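Drornex open day, Skatness, 31st October

I went up to Skatness mostly to find out whether the new Drornex hand is any better than the Pundent one we already have. The invitation promised a fair comparison on everyday household objects. I've been to enough of these to take a notebook and low expectations.

The tabletop demo was in the first bay past the coffee.
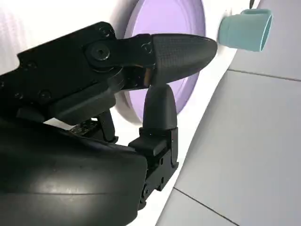
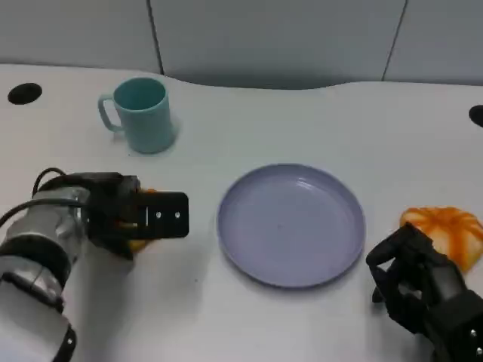

Mug, plate and pumpkin, from the head camera
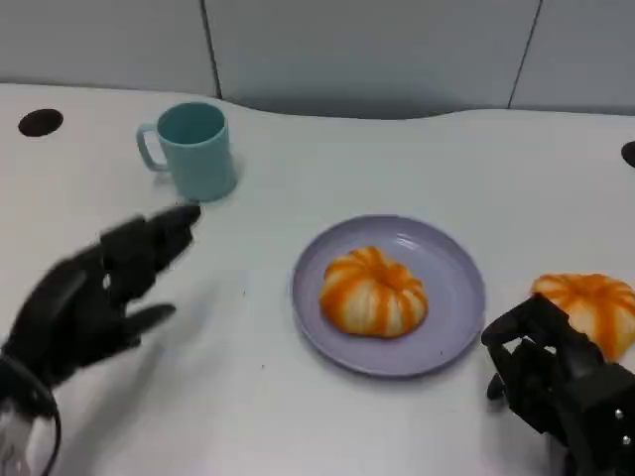
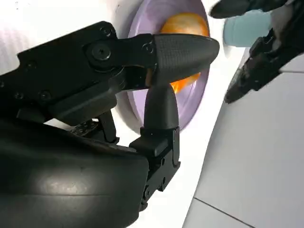
My first complaint is the choice of objects. A mug with a nice loop handle and toy pumpkins with ribs all over them are kind to any hand. I asked for a wine glass, a wet bar of soap or a carrier bag and was told those were "on the list for March".

The wrist cameras are the part I liked. You get a close view of the fingertips, and on the bay monitor it was easy to tell when a grasp was going wrong. The trouble is that the hand itself takes up so much of the view that I'd want to know what the controller does when the object is behind a knuckle. The answer was that the head camera fills in. Perhaps it does – I'd like to see it with the head camera switched off.

Then the figures. The handout claims 494 good picks in a row and up to 3000 hours between fingertip changes. No word on who set the objects out, or whether they were put back in the same spots each time. I asked twice. I stayed for six runs and saw four I would call clean, all of them slow.

The Lü controller was running both arms and seemed decent enough, though changing a grip force meant going three menus deep. Our Pundent kit has a knob for that.

No price given, only "competitive". We are keeping the Pundent hands for now. Parking was free, and the soup was good.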